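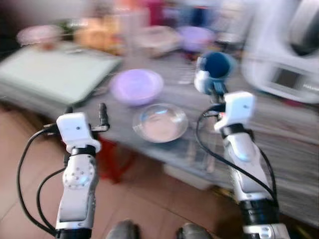 Quick one tonight, kids finally asleep.

So the rink is getting new lights. LEDs, the whole ceiling, 71 fixtures. Elvia Mendoza from the Jovitz Arena office emailed the skate parents Monday and of course I read it standing in the kitchen — twice.

Old ones are metal halide. If you've skated there you know. Power blips, they go out, and then you wait forever while they warm back up. We lost most of a period to that in the fall. Plus the hum!! And that greenish patch over the far goal where my son swears he can't see the puck.

Crew is from Drendach. They want to start in May while the ice is out, 3 weeks of work. Makes sense I guess, building's closed anyway.

What I want to know:

Are they dimmable for the figure skating show? Elvia says yes, zones.

Does the glare get worse for goalies? No answer yet. Asked agian.

Who pays? Part city, part rink, and our share comes out of the fees we allready paid. Fine by me.

Also the scoreboard is NOT included. Still missing a segment in the 8. Ok bed.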